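Rekura Secondhand Tableware Records
README, release 4

Contents

The dataset holds 646 sale records for used plates, bowls and serving dishes from the Rekura shop in Prollerham. Each row is one lot, either a single piece or a group sold together. A sold price is present in 413 rows. The remaining rows were withdrawn, given away or sold before the register export was set up.

Files

lots.csv – one row per lot, UTF-8, comma separated
terms.csv – controlled vocabulary for shape, body and decoration
changes.txt – edits since the first release

Fields in lots.csv

lot_id: string, unique, never reused
shape: plate, bowl, platter, cup, other
body: earthenware, stoneware, porcelain, glass, unknown
rim: free text, colors listed from the outer edge inward
lettering: yes, no, illegible
wear: integer, 0 (none visible) to 4 (chipped or crazed)
asked, sold: decimal, tax included, empty if not recorded 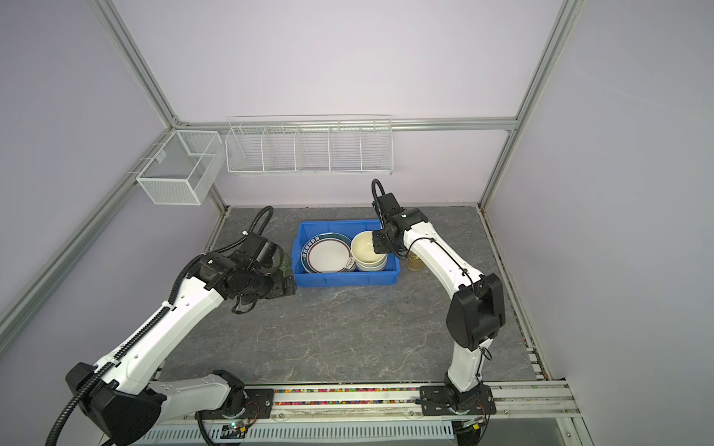 Plate with dark green and maroon rim bands and lettering on the rim.

Rim and lettering

Rim text was typed at the counter by several people, and the wording varies. Release 2 merged obvious synonyms. "Maroon" and "red" were left separate, as were "teal" and "green". Users who need fewer color classes should apply their own mapping before grouping. Lettering is recorded only where it forms part of the decoration on the face of a piece. Maker's stamps on the underside go in the notes column.

Body was judged by eye and by weight. Siebe Prins rechecked the porcelain rows in October; rows he could not settle are now "unknown".
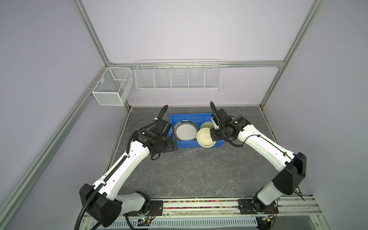

Dishes in a blue plastic bin.

Known problems

Mixed lots take the wear score of their worst piece. This lowers the apparent value of good pieces sold with damaged ones.

The column asked was overwritten when an item was marked down, so it holds the last asking price. Original asking prices are not recoverable.

Lots from the Druvton clearance have no intake date. Do not use them to estimate time on shelf.
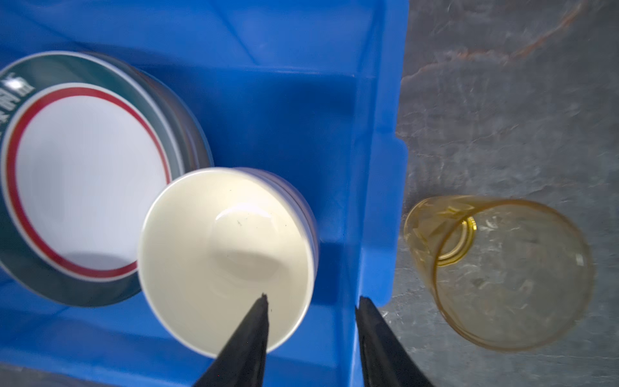
Large dish with a green outer band and thin red ring, next to a cream-white bowl.

Use and license

Suitable for descriptive work on local resale prices. Not suitable for appraisal or insurance. CC BY 4.0. Seller names were removed before export.

Maintainer: Rianne Prins
Last updated November 6, 2022

Comments

Luuk Claeys
Is sold per piece or per lot? The field list doesn't say.

Rianne Prins
Per lot. Divide by the pieces column, which I left out of the list – will add.

Cor Lambrechts
terms.csv has "platter" twice, once with a trailing space. It breaks my join.

Contact the maintainer | © 2022 Rekura | Back to top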